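Dry Food for Cats: What Is in the Bag and How It Gets to the Bowl

Level: ages 8 to 11

Dry cat food is sold in small hard pieces called kibble. To make kibble, a factory mixes ground meat or fish with cereal, fat, vitamins and minerals. The mixture is heated, pushed through a metal plate with shaped holes, cut by a blade and dried. Very little water is left in it, so it keeps for a long time if the bag stays shut.

1. Reading the bag

Pet food bags carry a lot of small print. It covers how to use the food, who made it and what to be careful about. The large words are usually the name of the food. On a bag from China, the characters 冻干 mean "freeze-dried" and 通用猫粮 means "all-purpose cat food".

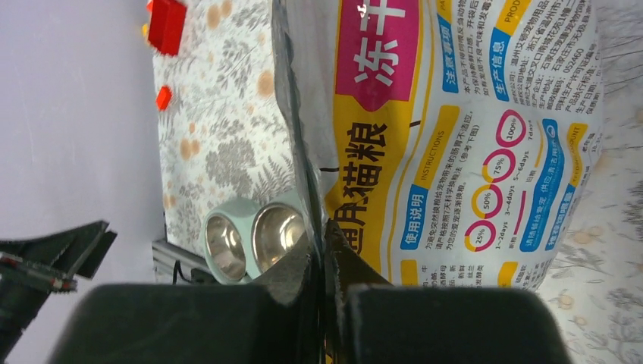
Many bags also explain how to change from an old food to a new one. A cat's stomach needs time to adjust. A common plan lasts a week and goes up in steps of 25%:

Days 1 to 2: 25% new food
Days 3 to 4: 50% new food
Days 5 to 6: 75% new food
Day 7: 100% new food

The rest of each meal is the old food. If a meal weighs 30 grams, then 50% is 15 grams of each.

2. The bowl

A double bowl has two hollows side by side in one stand. Stainless steel is often used for the part that holds the food. It is a mixture of iron, chromium and sometimes other metals. It does not rust easily and its smooth surface can be washed clean.

Kibble comes in different shades. The colour depends on the ingredients and on how long the pieces were heated.

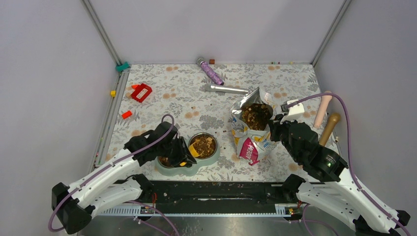
Brown and tan kibble in the right-hand bowl, with the open bag beside it.

3. Why the bag is shiny inside

Air and damp spoil dry food. Fat in the kibble reacts with oxygen in the air and begins to smell stale. This is called going rancid. Many food bags have a silvery layer, which may be a very thin coating of metal on plastic. It slows down air, water vapour and light.

A bag with a sealed top can be opened by holding both sides and pulling them apart. Pull slowly. If the seal gives way suddenly, pieces can spill.

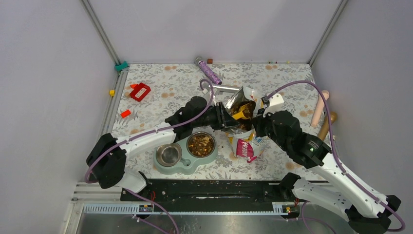 4. Storing what is left

Press the air out of the bag, fold the top over 2 times and fasten it with a clip. Keep it in a cool, dry cupboard. Wash the scoop and the bowl, and dry them before they are used again.

Words to know

Kibble: dry pet food in small pieces.
Rancid: spoiled because fat has reacted with oxygen.
Water vapour: water in the form of a gas.

Text: Bogumił Adamczyk, Flitthorpe Pet Care Pages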